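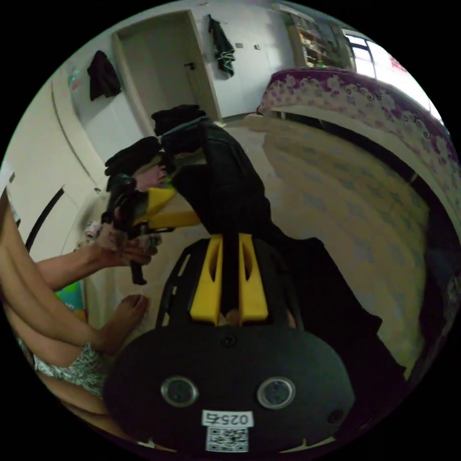 3.2 Collecting demonstrations in bedrooms

We wanted laundry data from rooms people really sleep in, so Tobiloba and I packed up the Skokik grippers and went visiting. Each session used two of them, one per hand or one per person, whichever felt less awkward (we let people pick!). The task was always the same: get hold of a garment, spread it out, fold it, put it down. We ended up keeping 58 demonstrations from three homes.

Dark clothes on a bed were the hard part. Our tracker, Osagie, likes texture, and a black sleeve against more black fabric gives it next to nothing to hold on to. Nnamdi Eze suggested starting each recording with a slow look across the room before anyone touched a thing, and that's what we did from Wednesday on.

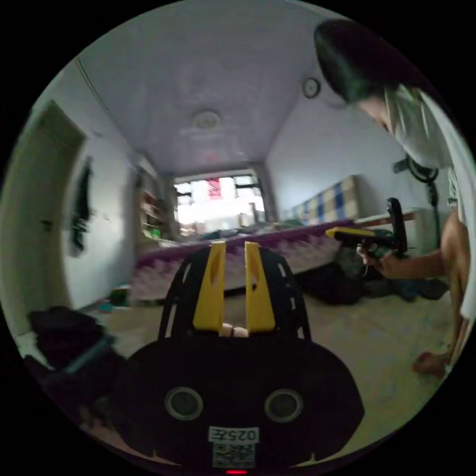
Figure 3. Bedroom session with two hand-held grippers, seen from behind one of them.

I'd still like a better fix than the slow look. It adds time, and people forget it when they get into the folding. For the runs in Section 4 we threw out any recording where Osagie lost its pose more than twice, and trained the Brastcombe policy on whatever was left.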